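How a Produce Stand Works

A reading page for grades 3 to 5
Written by Rowena Mercado

A produce stand is a piece of furniture made to hold fruits and vegetables where shoppers can reach them. Grocery stores have them, and so do farm markets and play stores in classrooms. The stand holds the food up off the floor, keeps each kind apart from the others, and lets air reach it.

This page explains the parts of a stand, how the vegetables are sorted, and how a shopping basket is built. Words printed in capital letters are explained in the word list at the end.

Parts of the stand

The open box that holds the vegetables is called a BIN. Some people call it a crate. A bin has no lid. Its sides are low, so a person can reach over them, but high enough to stop round things from rolling out.

The strip along the front edge of a bin is the RIM. A tomato is close to round, and a pile of tomatoes pushes outward as well as down. The rim pushes back. If the rim were removed, the tomatoes at the front would roll off first, and the ones behind would follow.

Under the bins there is often a cabinet. It lifts the bins to a useful height. In some stores the cabinet opens and is used to store paper bags or extra stock. In others the front is only decoration.

Many stands are built in TIERS. A tier is a level, like one step in a staircase. The front tier is the lowest and the back tier is the highest. With tiers, the vegetables at the back can be seen over the ones at the front. On a flat table, a tall pile at the front would hide everything behind it.

How the vegetables are sorted

Vegetables are sorted by kind before anything else. Carrots go with carrots and beans go with beans. This helps the shopper, who can go straight to one pile, and it helps the store, where many vegetables have different prices.

After that, the person setting up the stand thinks about shape. Long vegetables, such as carrots and cucumbers, can be laid side by side like pencils in a box. Round vegetables cannot be laid in rows so easily. They are heaped, and each one rests in the gap between the ones under it. Green beans are thin and bend a little, so they are usually spread in a loose bundle.

Color is also used. Orange next to dark green is easy to see from far away. Two green vegetables placed side by side are harder to tell apart, and a shopper has to come closer to know which is which.

Carrots are sometimes sold with their leaves still attached. The leaves are called TOPS. Fresh tops stand up and look bright. Old tops go limp, and this is one way to judge the age of a real carrot.

The stand in the pictures has carrots, cucumbers, tomatoes, and several other vegetables. A gray basket is used with it. 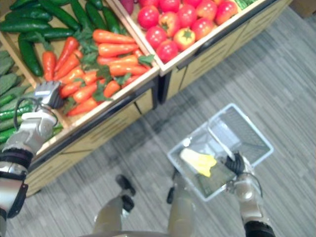
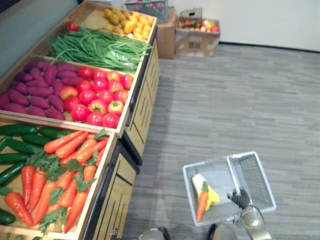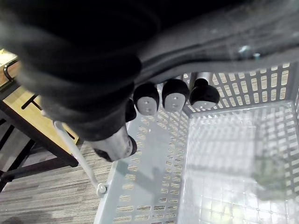

Real food and play food

Some stands hold real vegetables. Others hold artificial ones, which can be made of plastic, foam, or wax. Artificial vegetables are used in classrooms, in store windows, and in places where people practice shopping or sorting.

There are several ways to tell the two kinds apart. Real vegetables differ from one another. One carrot is thick, the next is thin, and a third has a bump or a split. Artificial vegetables made in the same MOLD have the same shape and the same marks. The surface of an artificial vegetable is often shiny and even all over. A real tomato can be shiny too, so one clue is not always enough.

Weight is a better test. A real cucumber is mostly water and feels heavy for its size. A hollow plastic cucumber weighs much less. Smell is another test. A real tomato stem has a strong green smell, and a plastic one does not.

Artificial vegetables do not rot, so they can stay in a bin for years. They do collect dust and need to be wiped.

How a shopping basket is built

A shopping basket has a floor, four walls, a rim, and usually one or two handles. Most are made of plastic. Plastic is light, it does not rust, and it can be washed.

Many baskets have walls full of small openings called SLOTS. The slots have three jobs. First, they save material, which makes the basket lighter to carry. Second, they let water and dirt fall through. Third, they let a person see part of what is inside from the outside.

The slots must be smaller than the things being carried. A slot that is fine for potatoes would be too big for peas. Between the slots are thin bars of plastic. Some baskets also have RIBS, which are raised lines that make the floor stiff. A flat sheet of plastic bends easily under a load. The same sheet with ribs bends much less.

Packing the basket

1. Put the basket on a flat surface, or hold it level.

2. Place hard, heavy vegetables on the bottom. Potatoes and carrots go here.

3. Place long vegetables along the longest wall. If they are laid across the middle, they use up space on both sides.

4. Put soft vegetables on top. A tomato under a pile of potatoes can be crushed.

5. Put green beans in last. They can fill the gaps left between the larger things.

6. Lift the basket with a straight back. If it is too heavy, take something out.

Try it yourself

You will need 7 small objects of different shapes and a box with low sides. Put all the objects in the box without planning. Look at how much space is left. Now take them out, sort them by shape, and pack them again with the largest ones first. Compare the space left over with the space you had before. Write down which shapes were easy to pack and which were not.

Word list

BIN: an open box that holds things for people to take.
MOLD: a hollow form used to make many objects of the same shape.
RIB: a raised line that makes a flat part stiffer.
RIM: the top or front edge of a container.
SLOT: a long, narrow opening.
TIER: one level in a set of levels.
TOPS: the leaves that grow above a root vegetable.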